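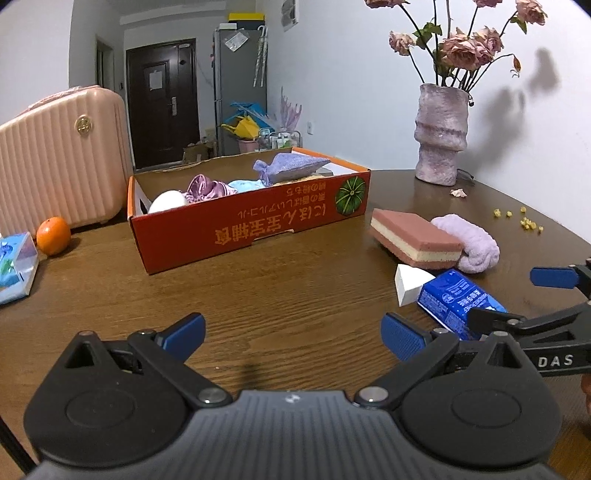

4.2 Hint timing and puzzle completion

The most exciting result came from the hint logs. We gave 200 players the same build of Grimidwood, a first-person puzzle game with 59 rooms, and changed just one thing: how long the game waited before offering its first hint. Half the group could ask for help right away. The other half had to spend 700 seconds in a room first. Players who waited finished more rooms, and they went back to old ones far more often (we did not expect that at all!).

Figure 3. Tissue pack held between two blue-lined fingertips.
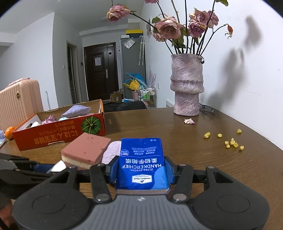
Did the wait make players quit early? Very few left during the waiting period, and most of those came back to the same room in a later session.

The effect was strongest in the Ollstead chapter, where each puzzle reuses a rule from the one before it. A player who works out the mirror rule alone seems to carry it forward, while one who reads it in a hint often asks again two rooms later. We would love to see this tested in a longer game, with over 1000 players and a hint delay that adapts to each of them.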